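Around the Bins: Notes from the Sorting Tables

The big gray bins are out again, and so, we hope, are your sleeves, rolled well up to the elbow.

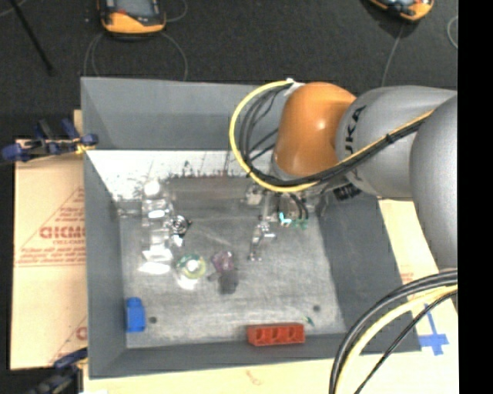

One of the gray bins, with a few small things still at the bottom.

October is when the Winunholm swap room gets its yearly going-over, and if you have ever brought us a shoebox of odds and ends from the back of a kitchen drawer, you have had a hand in making it such a long and happy job. Everything small that comes through the door between spring and fall ends up in a bin sooner or later. The chairs and lamps find homes within a week or so, the books practically walk out by themselves, but the small stuff settles. It sinks to the bottom and waits, and then one afternoon we look at the shelves and say, well, it's time.

Last year we handed on 2,000 small items in this way, which sounds like a great many until you remember how many bottle stoppers and drawer pulls fit in a coffee can. The year before it was 655, but that was the year the roof leaked and half of the bins spent the season over at Tatham under a tarp, so it hardly seems fair to compare. We would be very glad to see 2,000 again, and we would not be at all surprised to go past it, judging by the weight of the shelves.

For those who are new to this, the way we go about it is simple enough. Each bin gets opened and gone through one piece at a time, and each piece goes into a tray with others of its kind: clear things together, metal things together, anything with a lid next to anything that might turn out to be its lid. (You would be amazed how often the lid is three bins away. We once matched a little sugar jar with its top after they had spent a whole summer on opposite sides of the room, and there was actual applause.) Please don't tip a bin out onto the table, however tempting it may be. We did that for years, and what we mostly got was a wide pile where there had been a deep one, and a good deal of crawling around under the table afterward.

The clear pieces ask for a little patience. Under the strong lights they can be nothing but shine, and it's easy to think you have come to the end of a bin when there is still something lying there. Lean to one side and look again from a different angle. Run a hand gently along the bottom if you're wearing gloves, and check the corners last. The bins themselves have seen a lot of use and their floors are scuffed and streaky by now, so a pale scratch will fool you into reaching for it at least once. It has fooled all of us! They're good bins all the same. The sloping sides make them kind to the wrists, and they have held up far better than the cardboard we used to rely on, which gave way on the stairs with a full load of teaspoons one rainy evening and was never quite forgiven.

We have 2 long tables set up in the front room and will borrow another from Bedivcombe if enough of you turn up to fill it. There are 200 of the small paper bags left over from the spring sale, nice sturdy ones with a flat bottom, and these are for sets: anything that belongs together should go home together, with a note on the outside saying what's in it. Pencil is fine. If a piece has you stumped, put it in the tray marked "Any Ideas?" by the window, and somebody passing with a cup of tea will generally know. Last time that tray gave us a cherry pitter, a part from a curtain rail, and a long discussion over a thing that is still in the tray.

Doors open at 10 in the morning and we keep going until the light fades or the cookies do. Soup will be on at noon, the same lentil soup as always, and there is a second pot without onion for those who asked. Parking on the Marchal side is easier than it used to be now that the gravel has been put down, though do mind the dip by the gate.

If you have small things of your own to add, please bring them clean and dry, and leave them on the bench inside the door so they don't get mixed in with what has already been sorted. Broken glass and batteries we still can't take.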